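Kao cotton for napkins? Worth it?

loomandlarder
Finally got my hands on 11 yards of the cream Kao cotton from Wollano and I am in love!! It washes up so soft, and the hem presses flat on the first try. Anyone else making napkins with it?

pinch_of_thread
Love it for napkins, hate it for curtains. It wrinkles if you look at it. I'd go with Drirnent for anything that hangs.

loomandlarder
See, I like the rumples! Cream cloth looks great all scrunched up, it gets these soft folds.
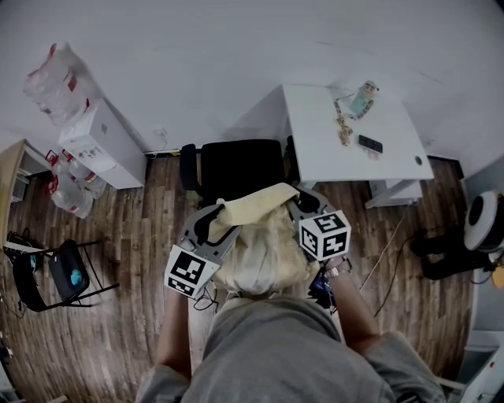 Reply #4

bobbinbarn
Gotta disagree with pinch. I hung Kao in my kitchen in November and it's lovely (I do steam it, okay). Cut 10 inches extra per panel, it shrinks like crazy.

pinch_of_thread
10 inches! You're proving my point, lol.

Reply #6

selvedge_sue
Has anybody tried the Stoslow thread with it? Mine keeps snapping on the long hems.

bobbinbarn
Yes! Drop your tension a notch and put in a fresh needle. Went through a whole spool that way, zero breaks.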